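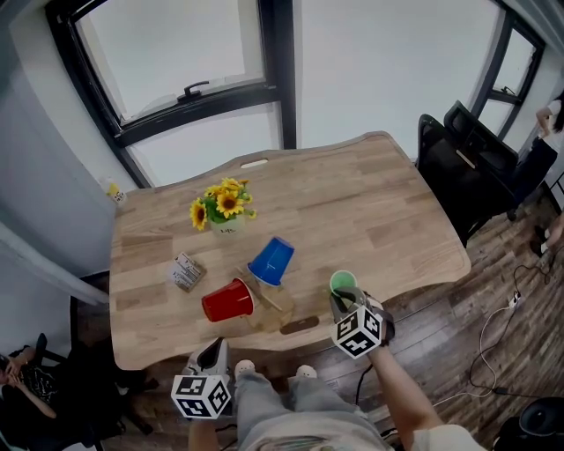
Sunflowers that never need water, on a table that could use a wipe.

Getting Marks Off a Wood Table
By Jennylyn Ignacio
Jan 28, 2018

I bought my dining table secondhand eleven years ago, and the seller told me the finish was "basically bulletproof." It has since lost to hot tea, nail polish, a birthday candle and one very determined orange. What follows is what I've learned, mostly by doing it wrong first.

Before anything else, find out what finish you have. Put a drop of water somewhere hidden, such as the underside of the edge, and go fold a towel. If the drop is still sitting there when you come back, the wood is sealed and you can relax a little. If it has soaked in, you have oil, wax or bare wood, so go easy on the liquids.

White rings
A white ring is moisture caught in the finish. Lay a dry cotton cloth over it and press with a warm iron, no steam, for a few seconds at a time. Lift, look, repeat. Do not wander off to answer the phone. I did, and I now own a very nice table runner.

Plain mayonnaise also works, if you can stand it. Leave it on for an hour and wipe it off. My kitchen smelled like a deli until dinner.

Black rings
Black means the water got down into the wood. No sandwich spread is going to help you. You're looking at sanding and refinishing, or a fruit bowl.

Sticky spots
Warm water, one drop of dish soap, a cloth wrung out until it complains. Wipe with the grain and dry right away. For old tape glue, rub in a little cooking oil, wait ten minutes and scrape with a plastic card. An expired library card is ideal.

Candle wax
Set a bag of ice on it until it's hard, then pop it off with that same card. Whatever is left will buff out with a soft cloth.

Crumbs in the seams
A wooden toothpick, held nearly flat. A dry paintbrush does the long ones. Skip the knife.

Small scratches
Rub a walnut over the scratch, let it sit, then buff. It fills in color on darker wood and does very little on pale wood except make you look busy. For pale wood I use a wax stick one shade lighter than I think I need.

Next up: the drawer that only opens in June.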